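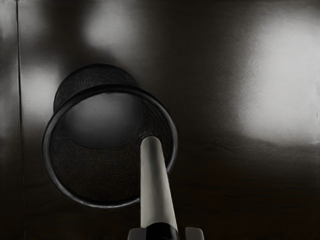

Harriet Villanueva wrote in at 28 minutes past nine that the Bovard label printer was still skipping every second label, even with the new roll in.

Great catch on the roll, Harriet! I loaded the same Amadi stock here and got the skip right away, so we have it reproduced.

Gap sensor was set to 2 mm. Bumped it to 3, recalibrated, then sent a batch of 132

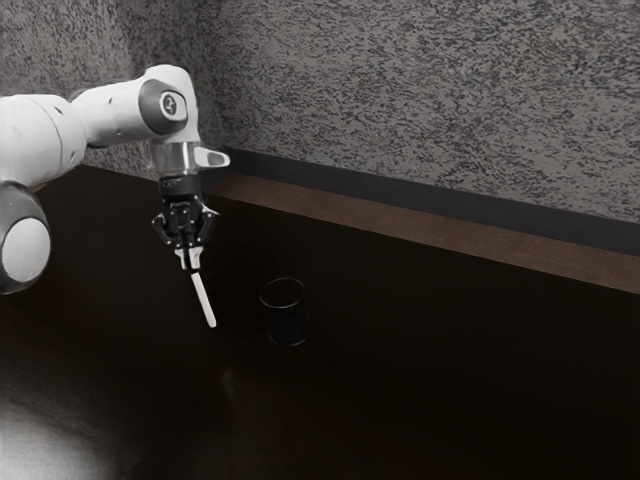

and every one came out lined up. Love it! Trying 500 overnight on the Grostton unit. Ticket stays open till then.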